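Bench notebook, Tellow teardown cell
28/12/2025 – desktop boards, memory removal 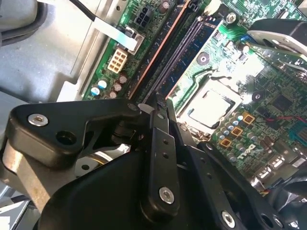

Can a robot strip an old office desktop on its own yet?
Parts of the job, with a person close by. Lifting a loose part out of an open case is within reach. Latches, ribbon cables and anything that has to be wiggled still go to a human at our bench.

Dell board today, still in its chassis. One RAM module seated, the slot beside it empty, processor in the socket. Left the cables in place because Toshiko wants the arm to learn to work next to them. The white ribbon cable near the eight-pin connector is the one I worry about. If a finger link hooks it on the way out we pull the connector with it.

Plan for the module: open the end latches by hand, then let the gripper take it by the long edges and lift straight up. Trevor thinks the arm could do the latches too with a narrower fingertip. Maybe. Kiyoshi drew one up last week and it is waiting on the printer at Smits.

Approach angle is the open question. Coming in over the chassis wall gives more room for the links but puts the bracket close to the small capacitors at the board edge. Coming in from the I/O side means the wrist has to clear the ports. Try both slowly before changing any code.

Hanane asked what this is for if a trained person does a whole desktop in 4 minutes. Fair point. Protgate has 3000 of them in storage and can't keep staff on the line, so slow but steady would be fine for them – as long as the boards come out whole. They resell the memory and the processors, so a scratched contact costs more than a lost minute.

To do
Lower the grip force limit before the first lift
Ask Hằng for the spare modules, dead ones only
Clip for the ribbon cable, try tape first
Log each attempt by hand until the Nernelum script is fixed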